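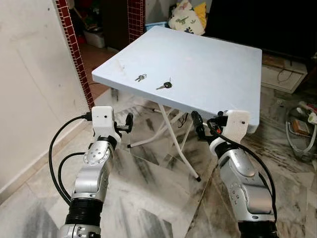 Session 4: Teaching by remote control, with keys

Hello again. Last time we moved the arms by hand and let them record themselves, and most of you found out how heavy a "weightless" arm gets after ten minutes. This week we're on the remote side. You hold the two handles, the arms follow you, and everything you do gets saved as a demonstration (including the bits where you drop things, so mind your language, the sound is on!).

I've picked keys on a folding table because I love keys as a teaching object. They're small, they're shiny, they lie nearly flat, and a ring lets a whole set swing about once it's off the surface. One set is just small silver keys on a ring. The other has a key with a dark plastic head, and that's the one I'd start with, as there's a bit more to get hold of.

What a demonstration looks like

Start with the grippers low, just in front of the table edge. Come up, then over, then down. People always want to go straight at the keys and they clip the rim of the tabletop, which is thin but very much there. Lift one set, hold it still for a breath, put it down again and go back to where you began. Then stop the recording. If you stop while the arm is still moving I have to trim the end by hand, and I get grumpy.

Things to think about while you drive

Speed. Slower than feels natural, but don't creep. Ilze Adomaitis went through the 279 recordings from the Durnik exercise last May and threw out 71 of them, nearly all for long pauses where the driver was making up their mind. The robot learns your dithering too.

Which hand. Choose before you start and stick with it. Swapping halfway is fine in real life but it muddles the data.

Variety. Shift the keys a little between goes, turn them, bring the two sets closer together. If every run is the same, you've taught one spot on one table.

Before next time

Read the Kinnear chapter on copying errors, up to the part about drift. Bring one page on a run of yours that went badly and what you'd change. Shona Tawhiri has the sign-up sheet for extra driving time, mornings only.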